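The case against the tidy desk

Every April the magazines tell us to clear our desks, and every April I read the same advice with the same sinking feeling. Buy a tray. Buy a set of matching pots. Give every pen a home. Cesberg, whose catalogue lands on my mat whether I want it or not, now lists 219 things to put other things in, and I have yet to meet anyone who writes more letters or draws better horses after buying one.

I teach an evening drawing class in a rented room on Arsenault Road, so I have watched plenty of people sit down to a blank sheet. What they need is dull. They need a table that can take a scratch, paper that stays still, and something to draw with. Masking tape does the second job better than any clip or board I have tried, and it costs next to nothing. Tape all four sides, let the corners overlap and crumple if they like, and get on with it.

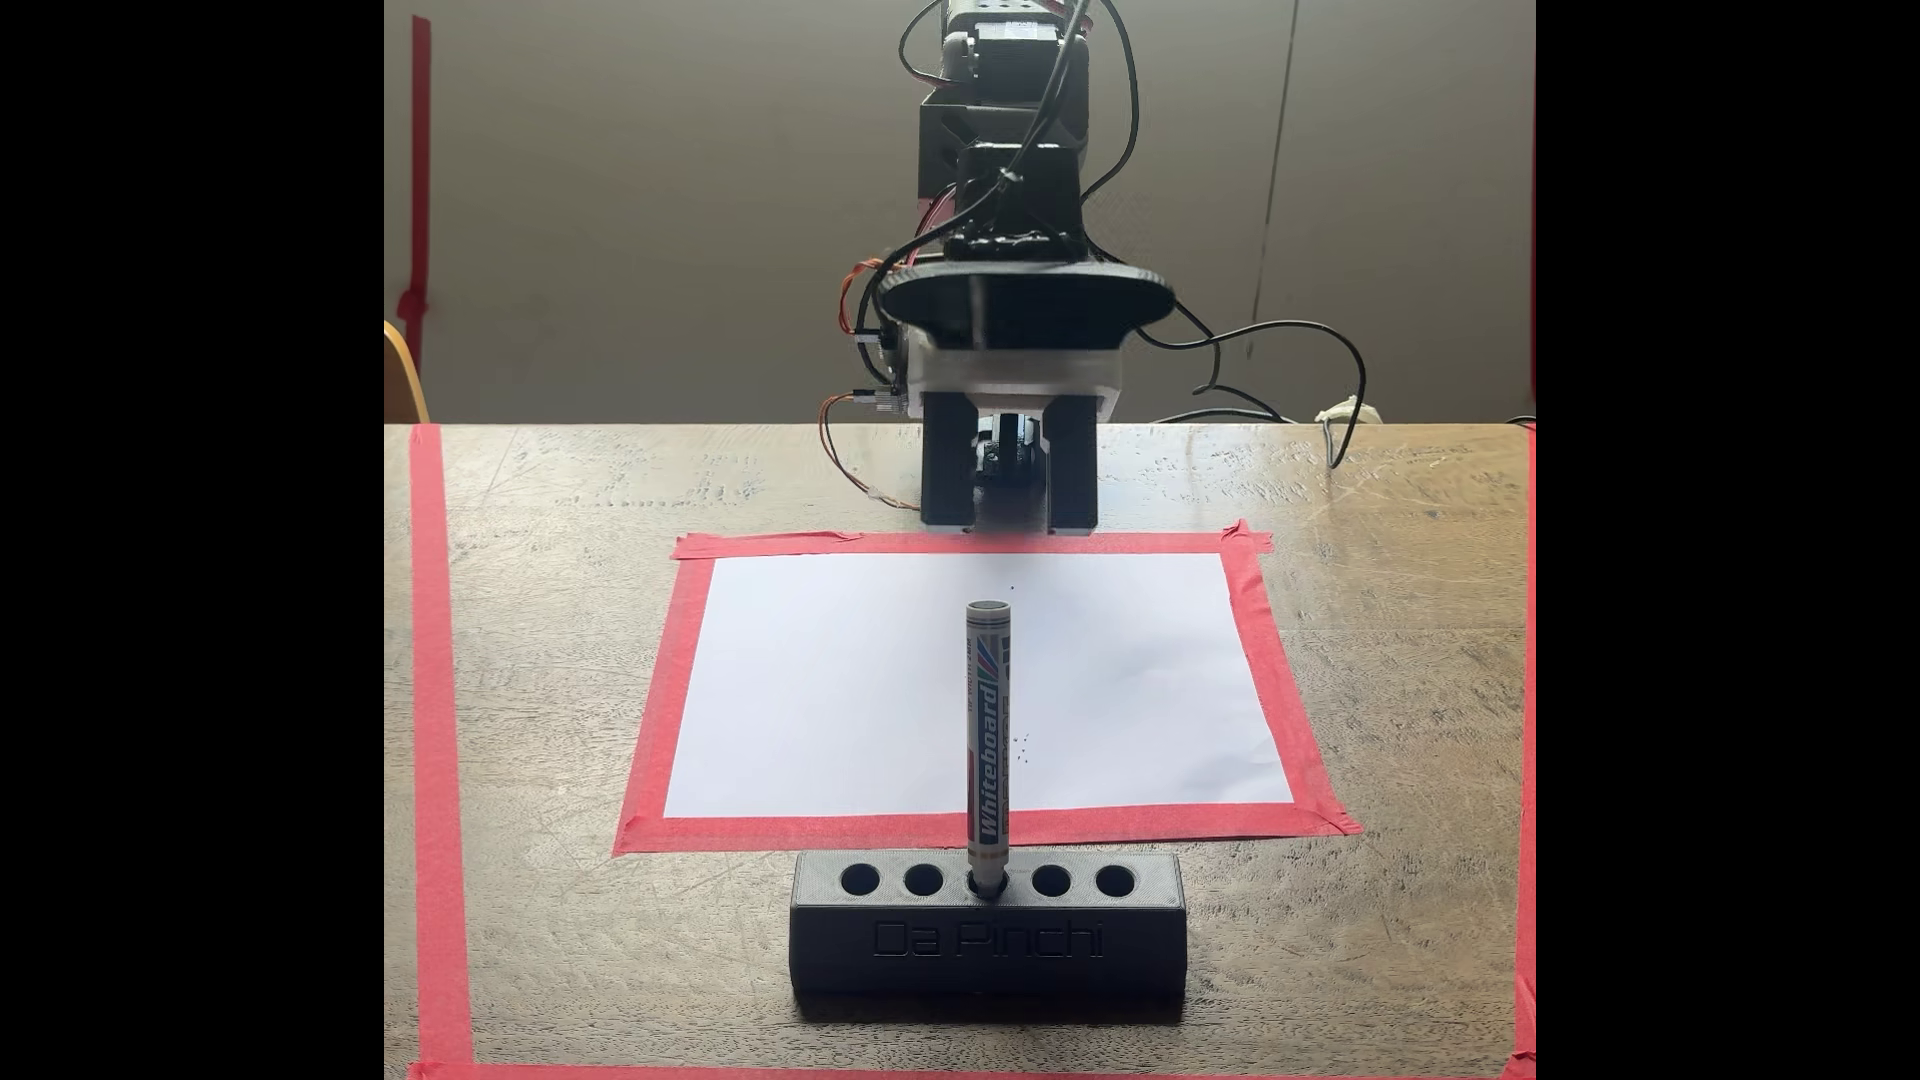 The pen holder is where I start to doubt the whole business. A block with a row of holes looks like order, and I can see the appeal. But a row of holes also decides how many pens you are allowed to be fond of. Anyone who draws has a favourite that is too fat for the hole, and a stub that drops straight through to the bottom and has to be shaken out. A jam jar takes the lot. It is ugly and it falls over, and I would still sooner have the jar.

My other quarrel is with the table itself. Trisasero will sell you a "creative surface" for 200 pounds, wipe-clean and pale as milk, and people who own one work on it as if it belonged to a museum. They put down newspaper. They lift the paper to check for marks. Give them an old wooden table with stains in it and they lean on their elbows and press harder, and the drawing is usually better for it. I can't prove that, and I distrust people who say they can. The Cutimen newsletter claimed last spring to have asked 2,678 readers about their workspaces, and found that most felt "more creative" after a clear-out. Feeling more creative is very cheap. I feel it every time I buy a pencil.

I will give the tidy camp one thing. Marking out an area helps. A strip of red tape down the side of a table says the work goes on this side and the tea goes on that side, and it survives a good deal of argument. Shared tables want a line of some sort, and a line you can peel up at the end of term suits me better than a tray I have to find a cupboard for.

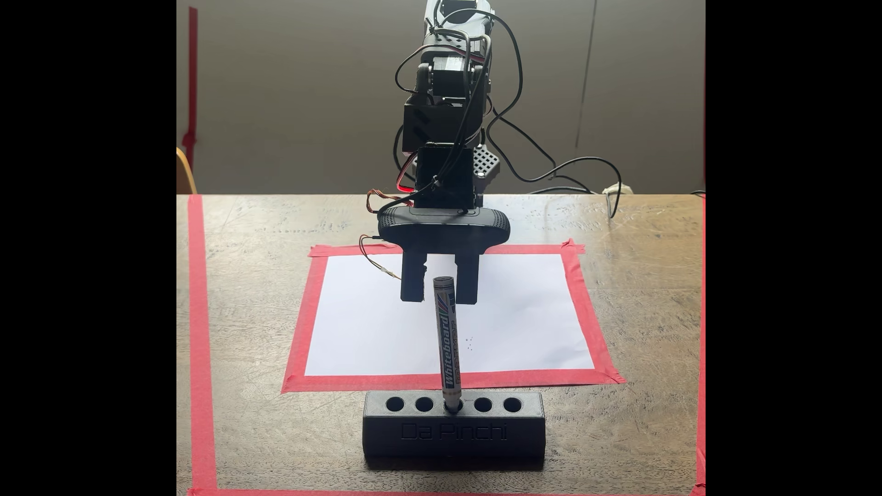 Does the tape tear the paper when you take it off?

Sometimes, if you rush it. Pull slowly, keep it low and flat, and draw it away from the sheet. On cheap paper I leave a margin all round and trim it later.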